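Labs > Orus > Bench Checks > Two-Arm Cell
Overview Protocols Checklists Contact

Pre-session check, two-arm cell, 2025-08-25
Checked by: Gwenllian Bellis
Second reader: Dwynwen Gethin

1. Emergency stop, both sides: OK. Pressed and released before power on.
2. Finger screws: OK on the left arm. Right arm, one screw was a little loose and I made it tight.
3. Joint zero: OK. Both arms repeat inside the limit of the protocol.
4. Overhead cables: OK with comment, see below.
5. Object set: OK. Layout 4 from the Zostden list.
6. Recording disk: OK. Space for 198 episodes, we plan 12.

Comment to item 4. The cable must keep slack when the arm is at its highest pose. I moved each arm slowly by hand guiding and looked at the cable the whole time. No pulling, but please repeat this check after any change of the mount.

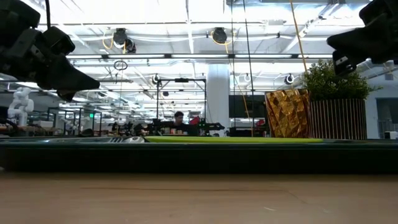 Our method compares two ways to choose the first grasp: by the nearest object, or by the object which leaves most free space after it is lifted. For this the start layout must be the same each time. With the gold vase standing directly beside the planter, the second rule has a difficult case, because the leaves take away space on one side. Please do not separate them to make it easier -- the close pair is part of the test.

7. Mat flat on the tray: OK.
8. Walking area behind the bench: not OK at first check. A Gestholm box stood there. Removed, now OK.
9. Log number written in the book: OK, 2404.

Comment from D. Gethin: Item 2 should be checked again after the last episode. I agree with the rest.

2 comments 0 shares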